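NOTA DE PRENSA

Fenar amplía el servicio de préstamo de instrumentos musicales a todas las escuelas de la comarca

El programa, gestionado con la Fundación Solimitz, pasa de 595 a 1.156 instrumentos y abre el plazo de solicitudes en septiembre

Fenar, septiembre. El Ayuntamiento de Fenar y la Fundación Solimitz han firmado la ampliación del servicio comarcal de préstamo de instrumentos musicales, que a partir de este curso llegará a los 13 municipios de la comarca. Hasta ahora el servicio se prestaba en cuatro localidades y solo admitía a alumnado matriculado en escuelas de música municipales.

El fondo disponible crece de 595 a 1.156 instrumentos. La mayor parte de las nuevas incorporaciones son violines de tamaño reducido, clarinetes, flautas traveseras y guitarras. También se suman trompas, fagotes y contrabajos, tres especialidades con lista de espera desde la puesta en marcha del programa.

El préstamo tendrá una duración de un curso completo, renovable hasta un máximo de tres. Las familias abonarán una cuota anual de 54 euros, que cubre el seguro y una revisión. Quedan exentas las unidades familiares que reciban ayudas al comedor escolar y las familias numerosas de categoría especial. No se pedirá fianza.

Podrán solicitar un instrumento los menores de 18 años empadronados en la comarca que cursen estudios en una escuela de música, en un conservatorio o en una banda con escuela propia. Las personas adultas podrán acceder a los instrumentos que queden libres una vez resueltas las solicitudes del alumnado menor de edad. Los pianos y los instrumentos de percusión de gran tamaño no salen en préstamo; se pueden utilizar en las cabinas de estudio de la Casa de la Música de Fenar, previa reserva, de 16.00 a 21.00 horas.

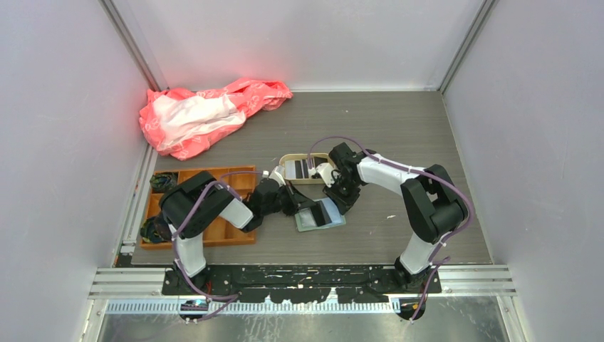 Boletín comarcal, núm. 54

El mantenimiento del fondo corre a cargo del taller Gurkel, adjudicatario del contrato por un periodo de dos años. El taller revisará cada instrumento antes de la entrega y a su devolución, y se encargará de las reparaciones por desgaste: zapatillas, corchos, cuerdas, cerdas de arco y ajuste de alma. Las cañas, la resina y el aceite de llaves son por cuenta de quien recibe el instrumento. Los daños por caída o golpe están incluidos en el seguro con una franquicia de 30 euros.

La recogida se hará en la sede de la calle Enriquez, junto a la biblioteca municipal. Para los municipios de la zona alta se ha previsto una ruta de reparto en octubre y otra de devolución en junio. Las escuelas recibirán con antelación el día y la hora que les corresponden y deberán facilitar un espacio cerrado donde guardar los estuches hasta su entrega a las familias.

Las solicitudes se presentarán en el registro de cualquiera de los ayuntamientos participantes o a través de la sede electrónica comarcal. Es necesario adjuntar el justificante de matrícula y un informe breve del profesorado en el que consten la especialidad y, en el caso de la cuerda frotada, el tamaño recomendado. Cuando haya más solicitudes que instrumentos de un mismo tipo, tendrán preferencia los alumnos de primer y segundo curso y, a continuación, quienes no hayan disfrutado antes de un préstamo. Los empates se resolverán por sorteo.

Quienes ya tienen un instrumento cedido no deben presentar una solicitud nueva. Basta con comunicar la renovación a la escuela y llevar el instrumento a revisión durante el mes de octubre. Si el alumno necesita cambiar de tamaño, el cambio se hará en la misma visita, siempre que haya existencias.

El acuerdo contempla también la recogida de donaciones. Los particulares que quieran ceder un instrumento en desuso podrán entregarlo en la sede de la calle Enriquez, donde se les dará un resguardo. El taller emitirá un informe sobre su estado y, si la reparación no resulta viable, el instrumento se devolverá a su propietario o se destinará a piezas, según lo que este haya indicado en el momento de la entrega.

La lista provisional de adjudicaciones se publicará en los tablones de los ayuntamientos en la primera quincena de octubre, con cinco días hábiles para presentar alegaciones.

Más información
Servicio comarcal de préstamo de instrumentos
Calle Enriquez, Fenar
Atención presencial: mañanas, de 9.30 a 13.30 horas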